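Wednesday, gone nine in the evening

Feet up at last, tea going cold on the arm of the sofa because I keep forgetting it's there. I've spent the whole day on the utility room and I ache in places I didn't know took part in cleaning. It did need doing, though! September always does this to me, some leftover back-to-school thing, and I wake up wanting fresh pencils and a clear floor.

Started at half seven in my old green jumper, radio on, all very cheerful. The plan was to do metal first, then plastic, then the floor, and be finished by lunch. Ha. By lunch I'd had everything out in the hall and couldn't get to the front door, so when Apinya Srithong from across the landing knocked to drop off a parcel we had to have our whole chat through the letterbox, and then I climbed over the ironing board to let her in anyway.

She stayed for a coffee (two coffees) and I'm glad she did, because she used to clean at the Noranar hotel before she had the boys and she knows things. I'd been scrubbing away at the metal with washing-up liquid and an old sponge, getting crosser and crosser, because every time I stood back there were the same grey smears, only in new places. She watched me for a bit with that polite face she has. Then she said, "How much soap is in that bucket?" and I had to admit it was a good long squirt. A good long squirt and then another one.

So we tipped it away and did it her way. A drop of washing-up liquid in warm water, cloth wrung out hard, wipe with the grain, then a second cloth with plain water, then dry it straight off with a tea towel. Not leaving it to dry by itself, that's where I've been going wrong for years. The bit I enjoyed most was going along the ridges with my finger inside the cloth, because the muck sits in those grooves and a flat cloth just sails over the top of it. I got a line of grey fluff out of one that I was almost proud of. We did argue over vinegar. I'm for it, she's against it, and we left it there.

Then the bins. Oh, the bins. I bought the grey ones from Kamolrat's when we moved in and I've never once washed the undersides, I'll admit that here and nowhere else. There was something dried under the rim of the one I keep the dusters in that I think was fabric softener, blue and hard as a boiled sweet. Soaked it off in the bath with bicarb and an old toothbrush. The smaller bin has a crack in it now, which might have been me and might have been the time it fell down the stairs, so that one's going out for recycling.

What else? I found the receipt for the washing machine, model 1170, and put it in the kitchen drawer where I will never find it again. Found a glove. Found the good scissors, which I accused my sister of borrowing last Christmas, so I suppose I'd better ring her. Threw out a spray from Zasirmont that had gone thick and smelled of pond. I don't know why I kept it so long, except that it was dear and I felt guilty.

Apinya went off at half eleven to fetch her youngest, and I carried on by myself with a cheese sandwich in one hand. Swept behind everything, mopped, waited for it to dry, got impatient, walked on it in my socks, mopped again. Then putting it all back in, which always takes twice as long as getting it out, and the shelf unit would only go in if I took it in at an angle and swore at it.

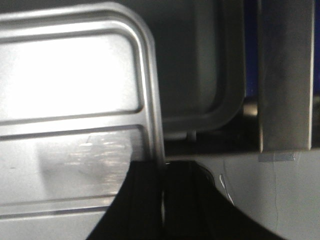 Why does shiny metal look streaky again once it has been wiped?

Mostly it's soap that never got rinsed off, plus water left to dry by itself, so go over it with a plain damp cloth and then dry it with a clean tea towel, following the grain.

I've written that down properly because I know myself, and by spring I'll be back to the long squirt. I might copy it onto a card and stick it inside the cupboard door, next to the bin collection days and that number for the plumber who never rings back.

Anyway, the room smells of lemon now and I keep going in just to stand there. I did it again when I was supposed to be making tea. Switched the light on, had a look, switched it off. Ridiculous woman!

I haven't tackled the top shelf yet, where all the half-empty tins live, or the bag of bags. I might do those at the weekend if it rains. And I need new cloths, because the ones I used today are fit for nothing. The market has bundles of them on the stall by the Cesis cafe, and I could have one of their cinnamon buns while I'm there, seeing as I've earned it.

Apinya says she'll swap me an afternoon, my help with her oven in return for today. I said yes before I'd thought about what her oven looks like with three boys and a husband who grills everything. Oh well. I'll take the toothbrush.

Tea is stone cold. Going to make another and then bed.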